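Kidasus Table & Room
Home > Covers > Felt > Miranda

Miranda Felt Table Cover, blue-gray
Item 836
$215 each, padded edge included
In stock, ships from our own shop

Prices and stock checked 3 March 2025. Shipping table further down is current too, the old one is gone.

Heavy felt cover for long work tables. Demo tables, packing tables, gift wrap, craft rooms, show booths. Goes over the top and down the sides. Soft underhand, quiet when you set things down. Made for people who are putting stuff on a table and taking it off again all day.

We started making these for our own packing room. Then customers who came to pick up orders kept asking where we bought it. So now it's a product.

What you get
Felt cover, one piece, no seam across the top
Padding strip for the edges
Underside straps, hook and loop
Spare strap
Fitting sheet (one page, read it first please)

Power strip, curtain panels and table are not included. We get asked this every week.

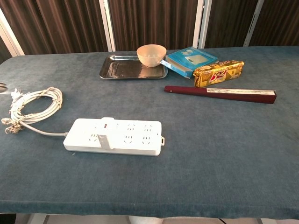
Cords are the first thing people want to know about. Will it slide, do I need to tape it, will it catch. Felt has more grip than laminate or painted wood, so light things mostly stay where you put them. A strip lying flat with a boxy adapter standing up in it, and a coil of cable off to the left, is a pretty normal day on one of these. If the cord gets pulled a lot, still clip it. The cover holds a strip still against a nudge, it does not hold it against somebody's foot. Loosely coil the extra, don't wind it tight, and keep it on top of the table where you can see it. Don't run a cord under the felt, ever. Fitting sheet says this in bold and I'm saying it agian here.

No grommet holes. We will not cut them for you either. Tried it in January for one order and the holes stretched. If you need power to come up through the middle of the table this is the wrong cover, look at the Pundomix split top instead.

Sizing
Measure the table top. Then measure it again at the other end, old tables are often not square.
Add your drop. Standard drop is 11 inches.
Send us length, width, table thickness.
Corners: tell us square or rounded. Rounded fits best. Sharp metal corners need the padding strip doubled over, there's enough in the bag.
Odd shapes, call. Kidney shaped tables no.

Tables over standard length cost more, we quote those. Ask for Ignacio Cantero, he does all the quotes and usually answers same day.

Fitting
Two people. One can do it, takes longer and you get a crease.
Padding strip goes on the bare table edge first. Press it down, leave it overnight if you can.
Lay felt over, center it, let it hang even front and back.
Smooth from the middle out with a flat hand.
Straps underneath, snug not tight. Too tight and the front edge loses its round shape and you see every bump.

New felt has fold lines from the box. They go in a few days. Steam from a distance if you're in a hurry, no iron directly on it!!

Color
One color for now, blue-gray. Looks lighter or darker depending on your lights and which way the nap is brushed. Two photos of the same table can look like two different covers. Not a defect. Free swatch if you're not sure, order the swatch, it saves everybody a return.

Charcoal was discontinued. Please stop emailing Carmela about charcoal.

Wear, plainly
It's felt. It marks. Lighter patches, scuffs, brushed spots along the edge where sleeves and arms go over it. White specks and lint show up on this color more than on the old one. None of that hurts the cover but if you want a table that looks brand new every morning get vinyl.
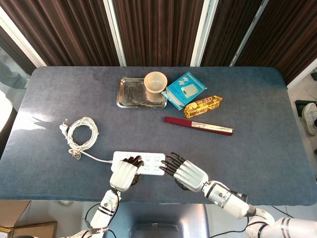
Most of what bothers people comes off with a brush, so keep one near the table. Short strokes, one direction. Lint roller for crumbs and threads. Food packets are fine sitting on it, open food not so much, grease gets into the felt and stays there. If you're showing bowls or anything you'll be filling, put a tray under. Steel, plastic, doesn't matter, anything with a rim.

Spills: blot, don't rub. Cold water and a little dish soap on a cloth. Let it air dry on the table with the straps loosened. No washing machine. No dryer. Somebody machine washed one and it came back as a cover for a much smaller table.

Heavy trays with rough feet will pull the surface over time. Lift, don't drag. Stick on felt dots underneath the tray help.

Goes well with
Climard striped curtain panels, brown. Hang behind the table, hide the shelving. Sold per panel. White posts are a separate line on the order form, don't forget them, people forget them.
Edge brush, soft bristle
Extra padding strip, by the roll
Extra straps, bag of 20

Shipping
Rolled, not folded, on long sizes. Folded on standard.
Standard sizes leave within the week. Custom sizes take longer, Ignacio will give you a date with the quote.
Pick up at the shop is free, call first. Loading door is on the side street, the front is locked most afternoons.

Returns
Standard sizes, unused, back in the original bag, fine.
Custom cuts no, unless we cut it wrong. If we cut it wrong we make it again, send us a photo with a tape measure in it.

From customers
"Had ours on a gift wrap table all season. Scissors don't clatter anymore. Would like a longer drop." Banafsheh Mahmoudi
"Good cover. Instructions a bit short. Straps could be longer for thick tables." Gonzalo Valcárcel

(Longer straps are available now, put it in the notes box when you order. Same price.)

Questions, swatches, anything about an existing order: Lucía Vallejo, shop desk. Have your order number ready. Put 836 in the subject line or it lands with the chair people.

Also see: Pundomix split top cover / Climard panels and posts / Table padding by the roll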